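Flurora Automation Lab — Purchasing and Planning
Posted by Jhonatan Villca, April
Print | E-mail this thread

1/ Flurora has opened its equipment planning round for the coming year. Requests for the manipulation benches are due by noon on Sunday. Late requests will be held for the next round.

2/ We will fund 3 benches. Each request should list the arm, the perforated table, mounting hardware, printed markers and floor tape as separate lines. Combined totals will be returned to the sender.

3/ Small items belong in the budget as well. Last year the printed blocks and maple boards were charged to general supplies, and the true cost of a bench was understated.

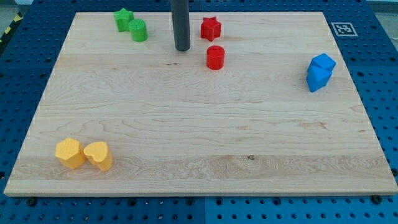
4/ Quotes have been received from Tralis and Henao. Both cover delivery and a 10-month service plan. Only Henao includes spare end tools — Tralis prices them separately, and requesters should add that line themselves.

5/ Goltska remains our supplier for filament. The standing order is 64 spools. Teams that expect to print new block sets should state the colors and shapes they need before the order is renewed.

6/ Please plan for operating hours. A bench booked for fewer than 200 hours a year will be shared between two teams, and its service cost divided equally.

7/ Existing boards may be kept in use if they lie flat. Replacement requires a short note from the bench lead.

8/ Questions about the forms may be sent to the planning desk by reply to this thread.

Shares 10 | Comments 3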